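# Boards on the Move

Timber floors fail slowly, and the cause is usually recorded in the moisture readings long before anybody lifts a board. The difficulty is that the readings are often taken once, on the wrong day, in the wrong part of the house.

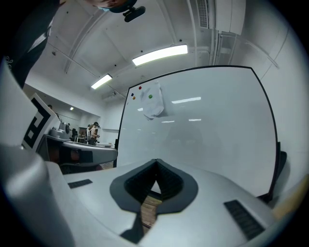 Wood exchanges water vapour with the air until the two are in balance. The point of balance is called equilibrium moisture content, or EMC, and it depends mainly on relative humidity and, to a lesser degree, on temperature. At a steady 60 per cent relative humidity and ordinary room temperature, most species settle near 11 per cent moisture by weight. Drop the humidity to what a ducted heating system produces in an inland winter and the figure falls to seven or eight. A board milled and laid at 11 will shrink on its way down, and it will shrink across its width far more than along its length.

Installers work with a number called the unit movement, the percentage change in width for each one per cent change in moisture content. For backsawn blackbutt it is a little under 0.4. A board 130 mm wide that loses three percentage points will narrow by close to a millimetre and a half. Across a room of thirty such boards the total is more than 40 mm, and it has to appear somewhere. If it is shared evenly between the joints, most owners never remark on it. If a finish has glued the board edges together, it collects in a few wide gaps, each with a raft of bonded boards on either side. The trade calls this edge bonding.

## The Grondora survey

Isamu Hoshino has inspected floors in the Grondora district for most of his working life. Between them, he and his colleague Sunee Suksawat hold 3,554 individual moisture readings from houses there, of which 2,760 were taken with a resistance meter and the rest by oven drying small samples. The survey was never designed as research. The readings came out of complaint inspections, which means the houses are mostly ones where something had already gone wrong.

Even allowing for that, the pattern is fairly plain. Floors over enclosed subfloors read wetter on the underside than on top, and the difference is largest in September, when the soil is still holding winter rain and the sun has begun to warm the rooms above. A board that is wetter below than above swells at its lower face. The edges lift, the centre stays low, and the floor is described as cupped.

"People see cupping and book a sander," Suksawat says. "The sander takes off the high edges, the subfloor dries out over summer, and then the boards go the other way. Now they're crowned, and you've lost the wear layer."

Her usual advice is to leave a cupped floor alone until the top and bottom readings have come together and stayed together. This can take a full heating season. Ventilation or drainage work comes first, and the finish is dealt with last.

## What the meter reports

A resistance meter measures the electrical resistance between two pins driven into the wood and converts it to a moisture figure. The conversion is calibrated for a reference species at a reference temperature, and both need correcting. Tables exist for the common hardwoods. For boards sold under a trade name covering several species, the correction is a matter of judgement.

Depth matters too. Short pins read the surface, which responds to the weather in a matter of hours. Insulated pins, bare only at the tip, can be driven to a third of the board's thickness and give a better estimate of the average. Capacitance meters leave no holes and are quick over a large area, but they respond to density as well as moisture and can pick up a concrete slab through a thin board. Hoshino uses one to find the wet corner of a room and then changes to pins.

Defne Polat, who writes specifications for the builder Hanura, asks for readings from at least 5 per cent of boards in each delivery, with the packs opened and the middle layers sampled. Outer boards in a wrapped pack have often drifted from the rest. She also wants the room's own humidity logged for two weeks before laying. Builders resist the second item more than the first, as it requires the windows to be in and the air conditioning running.

## Acclimatising

The common instruction to leave timber in the house for a fortnight before laying is of limited use. Strapped boards in a sealed pack hardly change. Boards that are stripped out and stacked with air gaps will change, but if the house is still full of drying plaster and paint they will move towards a condition that won't exist once the family is living there. The target should be the expected average in service.

In coastal Grondora that average sits near 12 per cent. Twenty minutes' drive inland, behind the range, Hoshino's file puts it closer to nine. Both areas are supplied from the same yards.

Some installers now lay slightly loose in the dry season, with a small expansion gap every few metres made by inserting a temporary spacer between courses. Perimeter gaps of 10 mm under the skirting are still needed, and in rooms wider than six metres an intermediate joint is normally added, often at a doorway.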